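Pavness workshop puts its house rules for robot arms in writing

Anyone who has spent time at the Pavness workshop over the past couple of years will know that the rules for working near the robot arms were never hard to find. They were on a sticky note by the door, on the back of an old delivery slip, and in the head of Thijs Declercq, who has been patiently repeating them to newcomers for as long as most people there can remember. As of Thursday they are also in a proper booklet, and the mood in the building over coffee that morning was a happy one.

The booklet runs to five short chapters and covers the tabletop arms used for handling everyday objects. It was put together by Declercq and Cường Lâm, with a good deal of reading aloud and crossing out by Hưng Phan, who wanted every line to make sense to a person on their first morning. "If you have to read a rule twice while you're standing next to a moving arm, then we wrote it badly," Phan said, and he is cheerfully firm on the point.

Much of it is plain housekeeping. Keep hands off the table while an arm is powered. Say out loud that you are about to start, and wait to hear someone answer. Know where the stop button is before you sit down - and check that it works, every session, even if the last person swears they just did. Two-armed setups get a chapter to themselves, and it's the longest one in the booklet. Whoever is running the session has to agree beforehand which arm goes to an object first, and the second arm stays back until the first has let go or the handover has been called. 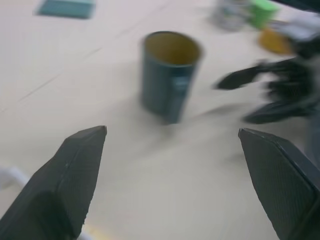

Do the new rules apply to visitors as well as staff?
Everyone who comes within reach of an arm is covered, visitors included, and a visitor must have a trained person beside them the whole time.

Speed gets a good deal of attention too. Lâm had pushed for a slow first pass with any object the team hasn't handled before, and after some friendly back and forth he got it. Cups, bottles and anything else that can tip over are to be tried empty to begin with. Gripper fingers are to be wiped down and looked over at the start of the day, and a worn pad means the arm is parked until the pad has been changed. There was a longer section on cables, which Lâm admits he was rather fond of, but it has been trimmed down to half a page.

The team also went back through its own logbook, all 2609 entries of it, to see which habits were worth keeping. Of those, 508 mentioned a stop called by a person, and Declercq was pleased to see it. He would like people to press the button whenever they feel unsure, and the booklet says in so many words that no one will be asked to justify a stop.

Printed copies are kept on the shelf in Room 1008, next to the sign-in sheet, and newcomers will be walked through the chapters before their first session. The sticky note, for those who were wondering, is staying on the door for now. Comments can be left in the back of any copy, and Phan will be collecting them through August ahead of a second printing.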